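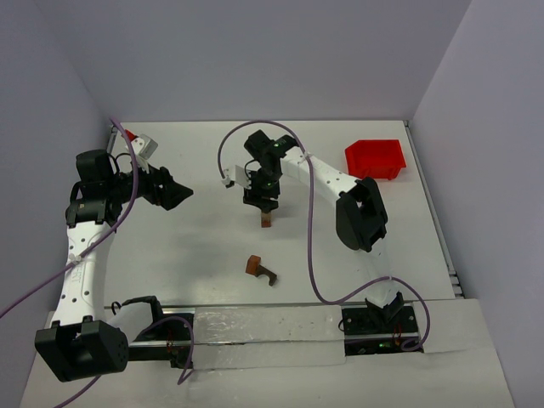 Ticket 1449: Breaking banner will not stop breaking
Opened by: Liesl Nägeli, night desk, Gritholm News
Assigned to: Cleiton Figueiredo, web support
Opened: May 25, 2016
Priority: High (reporter), Normal (support)
Status: Closed, see last entry

Liesl, 6:12 am
The red banner still says the Gidton bridge is closed after the truck fire. The bridge opened again last night. I took the banner down before I went home and it came back. I took it down again. It is up now, looking very pleased with itself. Two readers have called to say they drove the long way through Irulport, and one of them would like gas money.

Cleiton, 8:40 am
Banner is off on my screen. Could you clear your browser cache and try again?

Liesl, 8:47 am
Cleared. Still closed. The bridge, I mean.

Cleiton, 9:05 am
OK, I get it on my phone too. The story itself is right: headline updated, "reopened" in the first line. Only the banner is old. It gets its text from the Sydorenko plugin, which keeps its own copy of the headline and checks for changes when it feels like it. Setting says every 2 minutes. Log says last check was 11:31 pm.

Cleiton, 9:30 am
Restarted the plugin. Banner gone.

Liesl, 9:34 am
Banner back. It now says LAST MINUTE in front, so at least it has a sense of urgency.

Cleiton, 10:20 am
Found part of it. The queue has 128 copies of the same alert waiting their turn. Each time you take one down, the next one steps up. They were all made by the Save button. Did anybody press Save a lot last night?

Liesl, 10:26 am
The page hung and there was no sign it had saved. I may have expressed myself through the button. Not 128 times, though.

Cleiton, 10:51 am
No, you pressed it 9 times. The plugin retried the rest by itself. Emptied the queue by hand, turned off automatic retry, restarted. Please leave the page alone until 11:30.

Liesl, 11:33 am
No banner. Also no banner on the school board story, which should have one.

Cleiton, 11:41 am
That was in the queue too. Sorry. Please add it again and press Save once.

Liesl, 11:44 am
Pressed once. It's up, and spelled right.

Cleiton, 12:15 pm
Closing. Retry stays off until the vendor sends a fix. They have had our first report of this since December, so I wouldn't wait up. If the page hangs, check the queue screen before saving again.

Liesl, 12:18 pm
What queue screen?

Cleiton, 12:22 pm
Giving your login access to it now.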